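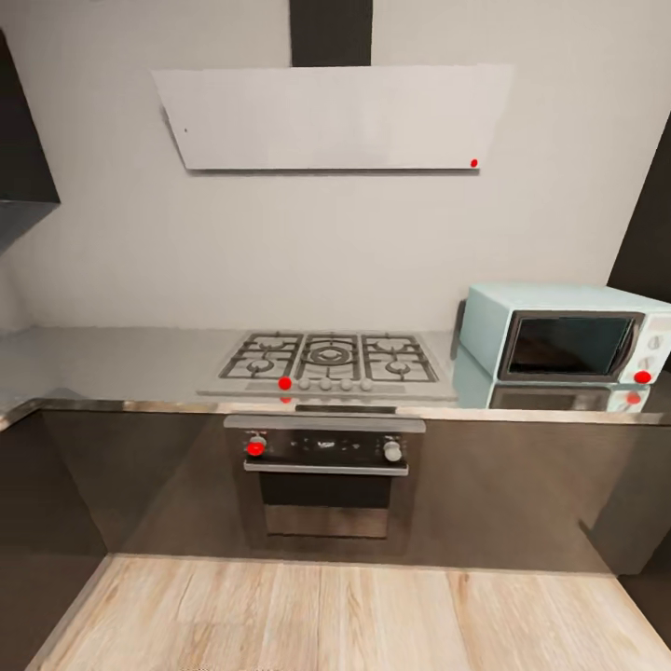 위기 커뮤니케이션 실무 7주차 강의 노트
주제: '우리가 직접 말한다'는 전략은 언제 통하고 언제 안 통하는가

지난주에 이어서 합니다. 지난주 과제를 읽어 보니 절반 넘게 결론이 같더군요. 기업이 자기 채널로 빨리, 솔직하게, 먼저 말하면 위기가 수습된다는 결론입니다. 교재에도 그렇게 쓰여 있으니 여러분 탓만은 아닙니다. 다만 그 문장을 뒷받침하는 근거가 무엇인지 물으면 대개 성공 사례 서너 개가 나옵니다. 같은 방법을 쓰고도 망한 회사는 사례집에 잘 실리지 않습니다. 오늘은 그 얘기부터 하겠습니다.

1. 용어 정리

자사 채널(owned media): 회사가 운영하는 블로그, 뉴스룸, 메일링, 공식 계정. 홍보대행사가 '브랜드 저널리즘'이라고 부르는 것도 대부분 여기 들어갑니다. 저는 이 말을 수업에서 되도록 쓰지 않겠습니다. 저널리즘이라고 하려면 발행 주체에게 불리한 내용도 실려야 하는데, 그런 뉴스룸을 저는 몇 군데밖에 못 봤습니다.

선제 공개(stealing thunder): 언론이나 제3자가 터뜨리기 전에 당사자가 나쁜 소식을 먼저 꺼내는 것. 실험 연구에서는 신뢰도에 유리하다는 결과가 많이 나옵니다. 그런데 실험 참가자는 대개 가상의 기사 한 편을 읽고 바로 설문에 답합니다. 석 달 동안 후속 보도와 소송 기사를 계속 접한 소비자와 같은 조건일까요? 시험에 이 얘기를 쓸 때는 반드시 이 한계를 같이 쓰세요.

2. 사례 A: Plandden 배송 지연

생활용품 구독 업체 Plandden은 12월에 물류 시스템을 교체하다가 주문 3,118건의 출고가 밀렸습니다. 회사는 당일 오후 4시에 자사 블로그에 사과문을 올렸고, 이후 매일 진행 상황을 공지했습니다. 당시 홍보를 맡은 Chih-ming Yuen은 나중에 발표 자료에서 이 대응을 '투명성의 승리'라고 불렀습니다.

숫자를 봅시다. 첫 사과문의 조회 수는 276회였습니다. 주문이 밀린 고객이 전부 한 번씩 읽었다 쳐도 열 명 중 한 명이 안 됩니다. 직원과 기자도 읽었을 테니 실제로는 더 적겠지요. 그렇다면 고객의 불만이 가라앉은 것은 무엇 때문이었을까요? 같은 자료 뒤쪽을 보면 전액 환불과 쿠폰 지급이 나옵니다. 발표자는 이 부분을 한 줄로 지나갔습니다.

블로그 글이 쓸모없었다고 단정할 수는 없습니다. 기자 몇 명이 그 글을 인용했고, 인용된 문장의 어조가 기사에도 남았습니다. 간접 효과는 있었을 수 있습니다. 하지만 '있었을 수 있다'와 '승리'는 거리가 멉니다.

3. 사례 B: Tundura 고객 정보 유출

Tundura는 반대로 말이 너무 빨랐던 경우입니다. 유출을 확인한 날 저녁에 대표 명의로 "피해 고객은 500명 이하"라고 발표했고, 이후 두 번 정정했습니다. 정정할 때마다 새 기사가 났고, 제목에는 유출보다 '말 바꾸기'가 먼저 올라갔습니다.

당시 법률 검토를 맡은 Pao-chu Hung은 숫자를 빼자고 했지만 홍보팀이 밀어붙였다고 합니다. 이 대목은 내부 회고록에만 나오는데, 회고록을 쓴 쪽이 법무팀입니다. 읽을 때 감안하세요. 사후에 쓴 글에서는 모두가 반대했던 사람이 됩니다.

토론 때 나올 질문을 미리 적어 둡니다. 첫 발표에 숫자가 없었다면 "피해 규모를 숨긴다"는 비판이 나오지 않았을까? 나왔을 겁니다. 그러니 이 사례를 '침묵이 낫다'의 근거로 쓰면 곤란합니다. 확인된 것과 확인 중인 것을 나눠 쓰는 연습은 다음 주에 합니다.

4. 변호사와 홍보 담당자

교재 5장은 둘의 갈등을 '신중함 대 속도'로 설명합니다. 편리한 구도지만 현장에서 들은 얘기와 잘 맞지 않습니다. 속도를 재촉하는 변호사도 있고, 결재가 무서워서 하루를 끄는 홍보팀도 있습니다. 실제로는 누가 최종 문안을 확정할 권한을 갖는지가 더 자주 문제가 됩니다. Sillska의 대응 매뉴얼은 180쪽인데, 최종 승인자가 연락되지 않을 때 누가 대신하는지가 적혀 있지 않습니다. 매뉴얼의 두께를 준비 수준으로 착각하지 마세요.

5. 측정 문제

대행사 보고서에 자주 나오는 지표와 제가 의심하는 이유입니다.

노출 수: 기사가 실린 매체의 전체 방문자를 더한 값인 경우가 많습니다. 그 기사를 읽은 사람 수가 아닙니다.
긍정 언급 비율: 자동 분류기가 반어를 못 잡습니다. "대응 참 빠르시네요"가 긍정으로 들어갑니다.
광고 환산 가치: 발표에 쓰면 감점합니다.

그래도 볼 만한 것을 꼽자면 콜센터 문의 유형의 변화, 해지율, 후속 기사에서 회사 측 문장이 그대로 인용된 횟수 정도입니다. 해지율도 환불 정책의 영향과 섞이니 단독으로는 쓰지 마세요.

6. 과제

식품 수입사 Hoàng의 회수 공지 두 건(강의실 게시판에 올려 둠)을 비교해서 A4 두 장으로 내세요. 어느 쪽이 잘 썼는지 평하라는 것이 아니고, 각 공지가 효과가 있었다고 주장하려면 어떤 자료가 더 필요한지를 쓰는 과제입니다. '진정성'이라는 단어는 정의 없이 쓰지 마세요. 지난번에 너무 많이 나왔습니다.

제출은 다음 수업 시작 전까지, 출력본으로 받습니다. 교재 6장은 앞의 두 절만 읽어 오면 됩니다.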